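Trasine Bottling strike

The Trasine Bottling strike was a labor dispute between the beverage company Trasine and 847 of its production and warehouse workers at plants in Gornance and Ruchti. It lasted 10 weeks.

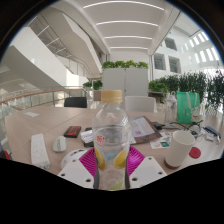 Background

Trasine bought the Ruchti plant from Clulo, a smaller bottler, and kept the existing contract in place until it expired in June. Talks on a new one stalled over shift scheduling and the cost of health coverage. The company also wanted to end seniority pay for new hires.

Strike

Workers at Gornance walked out at 6 a.m., when the night shift ended. The 336 employees at Ruchti joined 8 days later. Trasine kept one line running at Gornance with supervisors and temporary staff – output was about a third of normal, according to the union.

Settlement

Under the four-year contract that ended the strike, seniority pay was kept for all workers and health premiums rose in two steps. Scheduling was left to separate talks at each plant.

See also
Clulo
List of strikes in the beverage industry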